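Wendance Shared Workshop
Minutes of the members' meeting, 21 May 2020
Present: enough for a vote, once the kettle had been switched off.

1. Minutes of the last meeting
Approved with one correction. The word "functional," as applied to the label printer, was struck.

2. Desktop computers from Putano
The remaining towers from the Putano office clear-out are now on our shelves, and in one case on our stairs. There are 16 of them. Members agreed that this is a good number of computers to have been given and a poor number to store.

The plan from November stands. Each tower is laid on its side on the slatted bench, the side panel comes off, and the inside is checked before anybody gets attached to it. Memory is to be looked at first. Two members described their preferred order of work at length, and the orders were found to be the same.
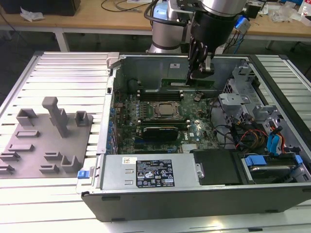

Do we have to take the power supply out before checking the memory?
Only if it blocks your way. Unplug the tower from the wall, hold the power button down for a few seconds, touch bare metal on the case, and leave the supply where it is.

It was agreed to put this on a card by the bench. The last card by the bench was used to level the bench.

Memory modules that come out go into antistatic bags, one to a bag. The sandwich bags in the drawer are for sandwiches. A member asked whether a module that will not sit down in its slot should be pushed harder. The meeting felt it should be turned around first.

3. Job sheets
Tower 801 has been entered on two sheets, with different faults. Both sheets are in the same handwriting. From now on the number goes on the sheet before the panel comes off, and the sheet stays with the tower. The spreadsheet, known as Plotix for reasons now lost, will be brought up to date by whoever complained about it most recently.

4. Plates and fixtures
There was a discussion of the gray plates, which took longer than the computers. Members want the slots and brackets to stay clear of stray screws, tape and pencil stubs. A proposal to paint the plates in a cheerful color was heard in silence and withdrawn.
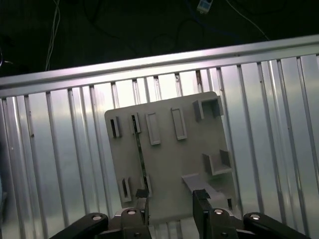 Item 4: gray plate with raised slots and brackets.

Plates are to go back on the bench when finished with, raised side up. The windowsill is not the bench. Anyone needing a plate for longer than a day should write it on the board, in letters that another person could read.

5. Money
The balance stands at $2125, before the electric bill. The bill has been seen but not opened. A request for a second set of screwdrivers was approved on the understanding that the first set will be found the day after it arrives. The request for a better chair was put off again.

6. Cables and drives
Hard drives are to be wiped before any tower leaves the building, and the date of wiping goes on the job sheet. If a drive cannot be wiped it comes out and goes in the locked box - the key is on the hook marked "not the key."
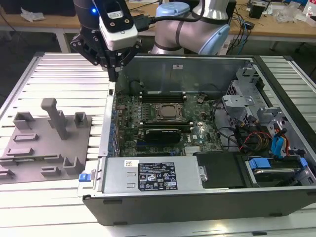

Loose cables are the other half of the problem. The crate under the stairs now holds around two towers' worth of SATA and power leads in a single knot, and the knot was passed from hand to hand without result. New rule: any cable removed gets a twist tie before it goes in the crate.

7. Vi
The old test program, Vi, still runs on the spare monitor and still reports every fault as a keyboard fault. Kept for sentimental reasons, four votes to three.

8. Any other business
The mug with the thermal paste in it has been thrown out. The label saying "not a mug" is available to a good home.

Next meeting to be announced on the board, subject to the lettering.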